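Pelcombe Museum of Cloth
Learning Department
Young Visitors' Pages

Why Does Some Cloth Stretch?

Pull on the cuff of a sock and let go. The cuff becomes wide enough for a foot to pass through, and then it closes again. Now pull on the corner of a cotton bed sheet. It hardly moves. Both are made of thread, and both may even be made of the same kind of thread. This page explains why they behave so differently.

It was written for readers aged 8 and over. Words in the list at the end are explained there in more detail.

What cloth is made of

Most cloth begins as fibers. A fiber is a very thin strand, often thinner than a hair. Some fibers come from plants, such as cotton and flax. Others come from animals, such as sheep's wool and the silk made by silkworms. Many are made in factories from chemicals. Polyester and nylon belong to this group.

One fiber alone is weak. When many fibers are twisted together they hold on to one another and become yarn, which can be very strong. Twisting fibers into yarn is called spinning. People have done this for thousands of years, first with their fingers, then with a stick called a spindle, later with spinning wheels, and today mostly with machines.

Woven cloth

To weave cloth, a weaver stretches a set of yarns side by side on a loom. These yarns are the warp. Another yarn, the weft, is passed over and under them from one side to the other and back again. Each row is pushed firmly against the last.

In woven cloth the yarns lie nearly straight. A straight yarn has very little extra length to give, so the cloth does not stretch much if you pull along the warp or along the weft. Sheets, canvas tents and most jeans are woven.

If you pull a woven handkerchief from corner to corner, however, you will notice that it becomes longer and narrower. The small squares between the yarns have been pushed into diamond shapes. Tailors call this slanting direction the bias. A skirt cut on the bias hangs in soft folds, even when the cloth has no elastic in it.

Knitted cloth

Knitted cloth is made of loops. Each loop is pulled through another loop, row after row. If you look closely at a sweater you may be able to see them, because the yarn is thick. A T-shirt is knitted too, but its loops are so small that you will need a magnifying glass.

A loop can change its shape. When you pull a knitted cloth sideways, each loop becomes wider and shorter. When you pull it from top to bottom, each loop becomes taller and thinner. The yarn itself has not grown. It has only moved into a new position. When you let go, the loops try to return to the shape they had before.

They do not always manage it. A heavy wet sweater hung from a peg may stay long after it dries. The care labels on many sweaters therefore ask for them to be dried flat.

Yarn that stretches by itself

Some cloth has a third way of stretching. Its yarn contains a fiber that can become much longer and then spring back. The best known is spandex, which is called elastane in many other countries.

Scientists explain spandex in this way. It is made of very long molecules, which are particles much too small to see. Parts of each molecule are soft and coiled up, like a telephone cord. Other parts are stiff and hold on to their neighbors. When the fiber is pulled, the soft parts straighten out. The stiff parts keep everything joined together. When the pulling stops, the soft parts coil up again.

A garment is seldom made of spandex alone. A small amount is usually mixed with cotton, nylon or polyester. Swimsuits, leggings and dance clothes are often knitted from such a mixture, so that the loops and the yarn both help with the stretching.

Before spandex, people used rubber. Thin strips of rubber were covered with cotton or silk thread and sewn into garters and waistbands. Rubber is still used in some elastic today. It can become hard and cracked with age, and old waistbands in a museum must be handled with great care.

Looking after old elastic

There are 2,791 pieces of clothing in the museum's care. Bohdana Kovalchuk, Keeper of Knitted Goods, looks after the stockings, gloves and bathing costumes. Stretchy items are stored flat in shallow drawers, with soft paper inside the parts that might crease. They are never hung up. Strong light and heat can damage elastic, and the storeroom is kept cool and dark.

Elastic that has lost its spring cannot be made new again. A conservator may support it with a piece of net, so that it holds its shape when it is put on display.

Try it yourself

You will need a ruler, a clean sock, a cotton handkerchief and a pencil and paper. Please ask an adult before borrowing clothes.

Lay the sock flat and measure across the cuff. Write the number down. Ask a partner to pull the cuff gently while you measure it again. Let go, wait a moment, and measure a third time.

Do the same with the handkerchief, first from side to side and then from corner to corner. Which direction gave the greatest change? Did everything return to its first size?

Words to know

Bias: the slanting direction across a woven cloth.
Conservator: a person who cares for and repairs museum objects.
Elastic: able to stretch and return to its first shape.
Fiber: a very thin strand from which yarn is made.
Warp and weft: the two sets of yarns in a woven cloth.

Visiting

The Loops and Looms gallery is in Room 7. Children under 14 must be accompanied by an adult. Handling sessions, led by Ustyna Vakulenko of the Learning Department, take place every Thursday.
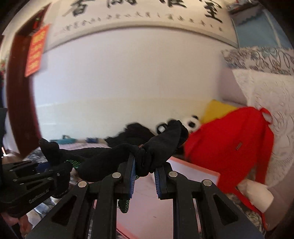 Stretchy black fabric, folded and tightly creased.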